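How to Decant and Label Toiletries for a Shared Guest Room

Guest rooms that turn over often collect half-used bottles. The method on this page reduces them to a fixed set of refillable containers, each with a label that states the contents and the fill month. It was written for the four-bedroom guesthouse at Kerkside and works equally well for a single spare room at home.

Before you start

Set aside one hour for a first pass. Later passes take 20 minutes. You will need:

A set of empty pump or flip-top bottles, 125 ml each
A small funnel with a spout narrower than the bottle neck
A kitchen scale that reads in grams
Waterproof labels and a permanent marker
Isopropyl alcohol, 70 percent
A clean towel and a drying rack

Do not decant sunscreen, medicated shampoo, eye products or anything sold under pressure. These stay in their original packaging, with the printed instructions and batch code intact.

Step 1: Gather and sort

Bring everything from the bathroom shelf, the nightstand and any travel bags to one flat surface. A bed works well, as it is large and nothing rolls far. Sort by use: hair, body, face, hands. Within each group, separate the opened containers from the sealed ones.
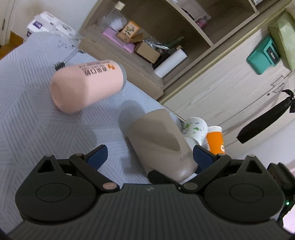 SORTING AND DISCARDING

Check each opened container for the period-after-opening symbol, a small open jar with a number and the letter M. The number gives the months of use after first opening. If you don't know when a container was opened, discard the contents. Also discard anything that has separated, changed color or developed a sour smell.

Sealed containers go back into storage with the earliest expiration date at the front. Aerosols are kept upright, away from heaters and out of direct sun. Check the local rules before throwing one out, even an empty one. Many areas collect them separately from household metal.

Step 2: Clean the refill bottles

Take each bottle apart completely. Pumps should be run in hot, soapy water until the stream is clear, then in plain hot water. Rinse the bottle body three times. Wipe the neck and threads with alcohol and leave all parts on the rack overnight. Water left in the dip tube is the most common cause of spoiled product, so shake the tube and hold it up to the light before you put the pump back together.

Step 3: Fill by weight

Place the empty bottle on the scale and set the reading to zero. Most shampoos and body washes weigh close to one gram per milliliter, so the scale gives a usable measure of volume. Stop before the liquid reaches the shoulder of the bottle. The pump displaces some liquid when it is inserted, and an overfilled bottle will leak at the collar.

Thick conditioners move slowly through a funnel. Warm the closed source container in a bowl of hot tap water for 7 minutes before pouring. Do not thin the product with water. Dilution weakens the preservative and shortens the life of the batch.

Never top up a partly full bottle. Empty it, clean it as in Step 2, and refill.

Step 4: Label

Write the product type in large letters on the front. On the back, write the product name, the fill month (for example, October) and any fragrance or nut oil listed in the ingredients. Guests with allergies will look for this. Keep a photo of the full ingredient list in a folder on your phone, named to match the label.

Gaspard Marty suggests putting a strip of clear tape over the marker. Steam fades unprotected ink after a few weeks, even on labels sold as waterproof.

Step 5: Set a check schedule

Inspect the bottles between guests. Press each pump once, wipe the nozzle and look for residue around the collar. Replace the full set every three months whether or not the bottles are empty.

Troubleshooting

Pump sticks in the down position: soak the head in hot water and work it by hand. If it still sticks, replace the spring or the pump.

Liquid collects under the bottle: check that the gasket is seated flat and the collar is not cross-threaded.

Label lifts at the corners: the surface was not free of oil. Remove the label, wipe with alcohol, let dry, and apply a new one.

Text by Armelle Leblanc. Filed under: Guest Rooms, Storage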